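Trois films, un pop-corn et mon petit cinéma de quartier

Bon, je sais, j'avais promis de ne plus parler de cinéma avant l'été. Mais mercredi soir je suis allée au Didik, la petite salle derrière la gare, et il faut absolument que je vous raconte. On y passait le nouveau film de Rodrigo Gallardo, Urquijo, sorti dans une combinaison de salles ridicule, et on était 37 dans la salle (c'est le guichetier qui me l'a dit en me rendant ma monnaie, tout fier, parce que la veille ils avaient fait bien moins).

Le film, donc. Deux frères qui se disputent une conserverie au bord de la faillite, presque pas de musique, des plans longs comme un dimanche chez ma tante. J'ai adoré ! Enfin, j'ai adoré la première heure, et puis il y a ce passage au tribunal qui n'en finit pas et pendant lequel mon voisin a mangé tout son paquet de réglisses. La fin rattrape tout. Je ne dis rien, allez-y.

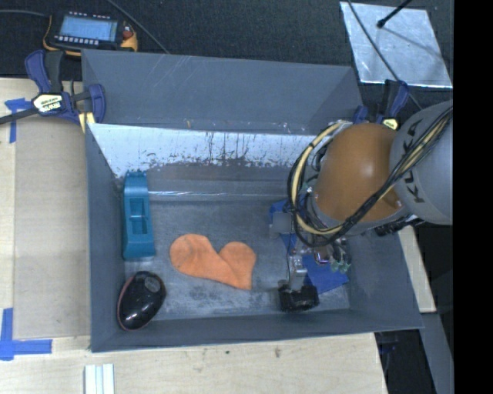

Ce qui m'embête avec Gallardo, c'est qu'on ne le verra bientôt plus qu'à la maison. Son film précédent est parti directement sur Gidby, sans passer par les salles, et je l'ai regardé en deux fois, le téléphone à la main, en me levant pour étendre le linge. Résultat, je n'en ai presque rien gardé. Alors que dans Urquijo, tout est fait pour le grand écran, surtout les couleurs : l'usine est d'un gris ardoise mat, avec des parois claires pleines de coulures sombres comme celle du fond du bac sur la photo, et de temps en temps, paf, un bleu canard comme celui du bloc en plastique, sur un foulard ou une portière. Sur ma tablette, ce bleu-là, je serais passée complètement à côté.

Le week-end d'avant, j'avais aussi vu Brorkcombe, la comédie de Pádraig Brophy dont tout le monde parle au bureau. Salle comble au multiplexe, pub pendant vingt minutes, et un rire toutes les demi-heures — je suis gentille. L'acteur qui joue le facteur est formidable, le reste m'a paru écrit dans le train. Mais les gens riaient, les ados du rang devant applaudissaient, et ça fait quand même plaisir de voir une salle pleine en mai.

Le Didik garde Urquijo encore cinq jours, séance à 20 h seulement. Si vous y allez, prenez un pull, la clim est toujours aussi féroce, et dites-moi en commentaire ce que vous avez pensé du tribunal !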